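Vendus term sheet notes - README

Last touched January 9, 2018. Ask Krystyna if something looks off.

What's in here

Notes and cleaned tables from founder interviews on how small companies raised their first outside money. Equity only. No bank loans, no grants, except where a grant was a condition of the round (marked in the notes column).

40 interviews. Mostly founders, a few people from the investor side. Done by Nevzat Kocabaş and Krystyna Borkowska for the Vendus founders' reading group, then tidied up so other people could use them.

Files

deals.csv - one row per round, not per company
people.csv - who was on the call, role only, no names
terms.csv - liquidation preference, board seats, option pool, anti-dilution
notes/ - typed up from the calls, one text file each
old/ - ignore unless you need the first version of the coding

Join on deal_id. Don't join on company, the spelling isn't consistent (Darell is in there with one l and with two, same firm).

Columns that trip people up

pre_money: what the founder said. Not checked against filings.
pool_in_pre: yes if the option pool came out of the pre-money. Blank means we didn't ask, NOT no.
lead: the fund that set the terms, which isn't always the one that put in most.
months_to_close: first meeting to money in the bank. Some founders counted from signed term sheet instead, we fixed the ones we could.
round_type: 4 values. Angel, seed, A, bridge. Convertible notes go under bridge even when teh founder called it a seed.

Known problems

Bednarek appears twice, 2 separate rounds, that's correct. Don't dedupe it.

Fiko asked for the valuation to come out. Row is still there with the field empty.

3 interviews have no terms at all. The founders hadn't kept the papers and were going from memory, so left blank.

Nearly everyone here closed. People who tried and gave up mostly didnt want to talk. Please don't work out a success rate from this. 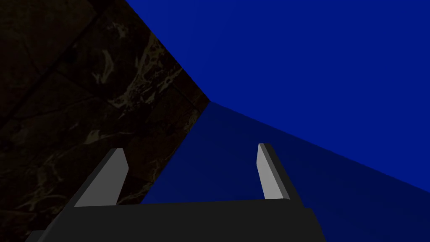 Using it

Fine for teaching, talks, your own spreadsheets. Not for pitching a fund on what "the market" looks like, sample's far too small. Say where it came from.

Don't try to match rows back to people.

To do

- recheck currency on the older rounds
- split board seats from observer seats
- Nevzat's follow-up calls, planned for May
- proper changelog

Corrections to Krystyna, with the deal_id please.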